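Dec 11, 2018

Back from the club at Clenholm, and my hands are still a little stiff. I want to write down the session before I forget it, and also to keep my English in practice, as I promised myself in May.

Our project has finally a name. We voted, and Mosusora won with 9 votes against Furtună, which was my suggestion. I am not bitter, but I still think that a storm is a better name for a student project. The task for this term is the same for all of us: we hold the grippers in our hands and do simple table work with them, and from these recordings the arm should later learn. I had to do the notebook task, which looks like nothing on paper. With two grippers it is a different matter.
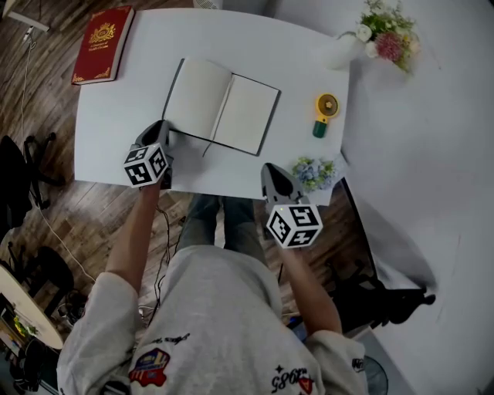

I did 14 tries and I kept 2 of them in my list as good. My mistake is always the same - I move the left hand too early, when the right one is not ready yet. Our instructor says that I should breathe out before every movement. It sounds like advice for singing, but I will try it.

In the break we spoke about the competition in Darkonthorpe. The bus will cost 95 for each person if we all go, and I must ask at home before I say yes. The rules came by e-mail and I have read only the first page. It is written there that each team must show its own recordings, so we can not be lazy.
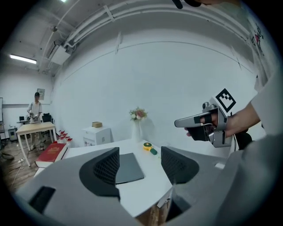
I slept badly last night, and by the second half I was slow and a bit cross with everyone. What I like is that we work in the same room and can hear each other complain. My wish for next time is a task with the small things, for example the yellow tape measure. It is round, and between those two black fingers with the mesh pattern I suspect it will turn away from me. The thick red book I leave to somebody with more patience.

Tomorrow I have to return the library books and read the rest of the rules.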